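Packing cell notebook, January, started 7:20 a.m.

Coffee first, then the bench. Rangi had already powered up the arm when I came in and was jogging it back and forth over the table just to hear it move. I get it. After all the weeks of quotes and floor plans it is so good to have the thing running where people can walk up and look at it!

Goal for the morning: practice the "into the tray" move with blocks before we let it anywhere near real parts from the Ostermann line. Malte taped out the tray on the tabletop, three strips, open toward the arm, same as the operator side of the real one. He wanted to cut the ends clean and I told him to leave it. It's tape.

Settings we began with: slow approach, grip force at 20 percent, pause of two seconds above the drop point. Rangi thinks the pause is too long. I want to keep it for now so that anybody standing next to the cell can see what it's going to do before it does it (and so I can get to the stop button, let's be fair).
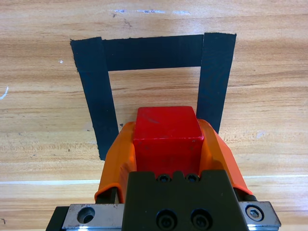 Red block in the orange fingers, at the open side of the tape.

We did 20 runs before the break. 17 landed inside the tape, three touched a strip. All three misses were to the right, so I suspect the table offset and not the grip. Malte is going to re-teach the corner point after lunch. The soft fingers are lovely to work with, by the way. I had argued for the hard ones back in the Hemberg meeting and I'm glad I lost.

Marlene came over from packing around ten with Judite and stayed a good half hour. This was the best part of the day. Marlene has loaded trays by hand longer than any of us has been here, and she watched four or five runs without saying much and then asked why it comes in from above and then slides. She doesn't do that. She sets the part down short and nudges it back until it meets the wall, and she can do it while looking at something else. We tried it her way, short drop and a push, 7 runs, all inside. So that's the new motion! I've saved it as marlene_push and she has asked me to change the name. I have not.

Judite had the harder questions. What happens to the second person on late shift, mainly. What I know: Leonie's plan moves that job to checking and changeovers, with training at the Keditz site first, and the pay grade stays. What I don't know: how dull it will be to stand by while the arm fills trays. Judite thinks very dull. She would like to be able to change the drop positions herself without calling one of us, and I think she's completely right. If the people on shift can teach it, it's their tool. Asked Rangi how hard a simple teach screen would be. He said a day, so call it three.

Also from Judite: her wrists hurt after a 200-tray shift and she won't miss that bit at all. Writing it down so it gets into the report to Ambridge along with the cycle times.

To do
Re-teach corner point, then repeat the 20 with the new motion (Malte)
Try grip at 15 percent, check if the block slips on the push
Teach screen sketch, big buttons, gloves on (Rangi, me)
Ask Leonie whether Marlene and Judite can have two hours a week on the bench, paid, on the plan, not squeezed into breaks
Order more black tape

3:40 p.m. Corner point done. It was off by 7 mm to the right, so the offset theory holds. Repeat runs first thing tomorrow, and Marlene wants to press start.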